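On not buying the Undska

I have now been told by four different people that I need a proper garment rack. The one everybody means is the Undska, and at 199 it costs more than most of what I would hang on it.

Let me set out what we are working with at the moment.
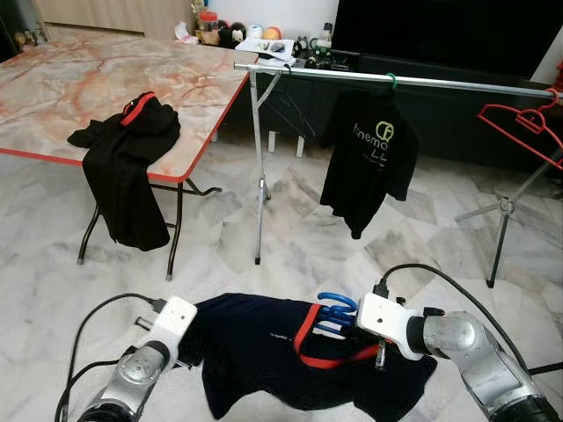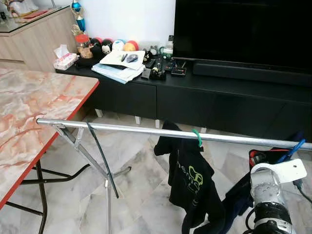

A metal rail, a folding table, black clothes.

Chantal Boychuk, whose opinion on laundry I never asked for, says matching hangers change your life. I doubt it. I've used green ones, red ones, blue ones and plain wire, and my T-shirts have yet to express a preference. She bought 70 of the velvet sort last September and still keeps her jumpers on a chair.

The other claim is that you must never put a stretchy top on a hanger at all, as the shoulders go. Maybe with heavy wool. A thin sports shirt weighs next to nothing, and mine have come off the rail the same shape they went on. The trick, if it deserves the word, is to feed the hanger up from the hem. Pushing it down through the neck is quicker and I do it all the time, but I'll admit it does the collar no favours.

Then there is the folding board. I tried an Emon one, borrowed, for a fortnight. Every shirt came out a perfect rectangle and took me twice as long as doing it on the table. The leaflet promised I would fit 155 garments in a standard wardrobe. I don't own 155 garments, and I'd be worried about anyone who did.

What I would pay for is a rail that doesn't slide about on a hard floor when you drag a wet towel off one end. The Undska page has 900 reviews and I gave up looking for one that mentions it. If you have the thing on tiles, leave a comment and tell me whether it moves.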